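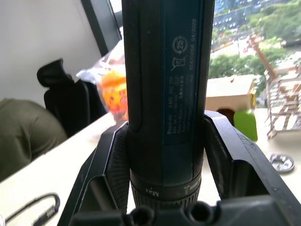

Project Report: Open Day Visit to the Medus Workshop
Submitted by Hazel Dvorak and Sohail Bukhari
Course supervisor: Monique Rolland

1. Purpose of the Visit

Our project group attended the spring open day at Medus on a Thursday in March. The visit supported our course unit on automated assembly, in which each group must compare one working demonstration with the methods covered in class. Eleven students took part. Our host was Eino Ruotsalainen.

2. Demonstration

The session dealt with the handling of a cordless screwdriver by a two-arm robot. Mr. Ruotsalainen explained that a hand tool with its own motor spares the arm a special attachment — a point our textbook covers only briefly.

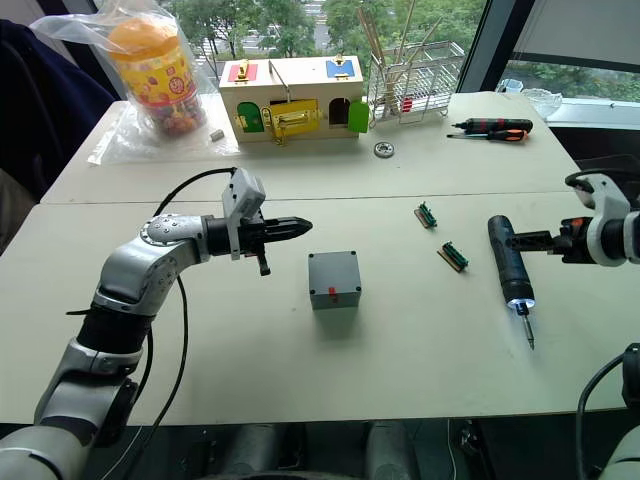
He then took questions on grip position. The angle of the tool matters a great deal, and a small error at the gripper becomes a larger one at the tip of the bit.

3. Findings

The group agreed that holding the tool and holding the part should be studied as separate problems. Our own plan had treated them as one task, and section 8 of the plan will be rewritten. Aurélien Ferrand will prepare the revised drawings.

4. Acknowledgments

The group thanks Medus for its time and Ms. Rolland for arranging the visit.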